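Ketchup

Ketchup is a table condiment, these days nearly always made from tomatoes, with sugar, vinegar, salt and spices. Sweet, sour, thick. Also spelled catsup, mostly in older American use.

Origins

Name usually traced to a fish sauce from southern China or Southeast Asia — exact root disputed. English cooks copied it with mushrooms, walnuts, oysters. Tomato versions came in the early 1800s and slowly pushed the others out.
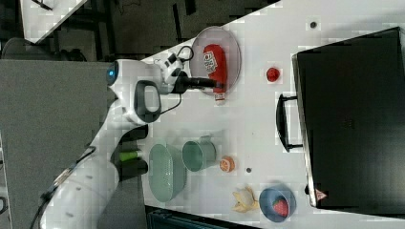 Red ketchup squeeze bottle lying across a clear round plate.

Packaging

Glass bottles were standard for a long time. Slow to pour. Squeeze bottles took over in home kitchens, later ones made to stand on the cap. Diners often keep both. Single-serve packets for takeout.

Serving

Fries, burgers, eggs, meat loaf. Put on the side of the plate or straight on the food, depends on the houshold. Also a base for cocktail sauce and some barbecue sauces.
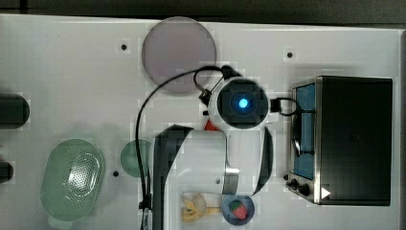
Regional types

Banana ketchup is common in the Philippines, curry ketchup in Germany. Small makers do their own — the Hendbridge cannery sold a plum version in 20 ounce jars, recipe credited to Farzana Butt. Mushroom ketchup still made in Britain, thin and dark, used more in cooking then at the table.

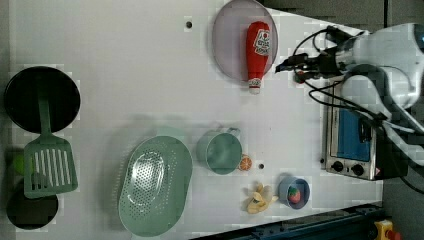

Storage is argued over. Unopened bottles keep in a cupboard. Once open, most labels say refrigerate, though the vinegar slows spoilage and many restaurants leave it out all day.

See also: Mustard, Relish, Tomato paste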